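Search this site Search Go

Tesau gripping cell

By Elsa Myklebust
2019-01-16

The Tesau cell is a small robot cell used for grasp testing, built by Vonik and kept at the Triltora workshop. It has one arm with a parallel gripper and a software model in which each grasp is run before the arm is allowed to try it. The model and the cell share the same controller settings, so most of the setting up is done on screen.

Setting up

The gripper has two fingers with pale pads on their inner faces. Finger spacing is set first, with the jaws closed and the offset written to the controller. The closing force is then raised in steps until a test block stays put through a full lift and turn. Test blocks in the model are given simple faceted shapes and a wood texture. The facets keep the contact calculation short, although they can make a block appear to rock when a pad meets an edge between two flat faces.

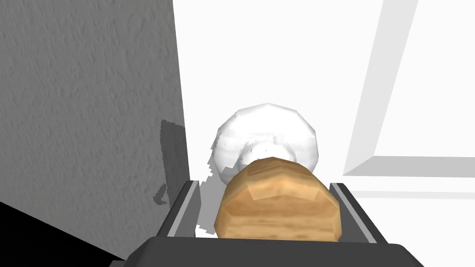 Friction values are entered for each pair of surfaces. Njål Moen's original values were too high and allowed grasps that slipped on the real arm. They were replaced in September by figures measured by Borghild Torvik, who pulled blocks through the closed jaws with a spring balance. The camera view in the model is fixed to the wrist and must be lined up again whenever the fingers are changed.

Upkeep

The pads are wiped after every shift and replaced after 600 grasps – sooner if the surface has gone shiny. A finger is held by 3 screws, tightened in turn. The finger slides are greased every 16 weeks. A new pad is slightly thicker than a worn one, and the jaw offset has to be set again in both the cell and the model.

Known faults

The commonest fault is a jaw that stops short of its closed position, usually from dust in the slide. A drift between model and cell of more than 7 mm is treated as a wrist fault and the arm is taken out of use. The wrist bearing was last changed by Helge Lindholm using a Lecomte part.

See also: Parallel gripper, Wrist calibration

Last updated: September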